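4. Closing and Adjusting the Bag

Read this section before you load the Salen 501 for the first time. The steps are the same for the Salen and the Paucar, except where noted.

4.1 Closing the flap

1. Set the bag upright on a flat surface.
2. Push the contents down so nothing sticks up past the rim of the main compartment.
3. Pull the padded flap up and over the opening. Do not fold the padding back on itself.
4. Smooth the flap from the center out to both sides. Small creases near the lower end are normal and do not affect the fit.
5. Check that the webbing strap lies flat against the body and is not twisted where it comes out from under the flap.

Caution: Do not lift the bag by the flap. The edge stitching is not made to carry weight.
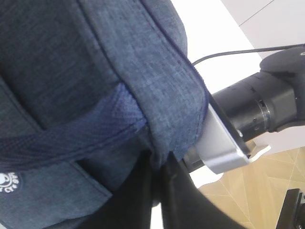
Figure 3. Padded flap and navy webbing strap.

4.2 Adjusting the shoulder strap

1. Put the loaded bag on and stand straight.
2. Slide the adjuster until the top of the bag sits just below your shoulders.
3. Tuck the loose end of the strap into the elastic keeper. On the Paucar, the keeper is on the left side only.
4. Walk a short distance and adjust again if the bag swings.

Note: New webbing is stiff and may slip a little at first. Recheck the length after the first three uses.

Caution: Maximum load is 18 pounds. Going over this limit can pull the seams open.

4.3 Cleaning

Wipe the fabric with a damp cloth and mild soap. Do not scrub the printed logo. Let the bag air dry with the flap open. Do not machine wash, bleach, or iron.

If a seam comes loose, stop using the bag and contact Mikutex customer service. Have your model name and proof of purchase ready.

Section revised 9/30/25, Thiện Dương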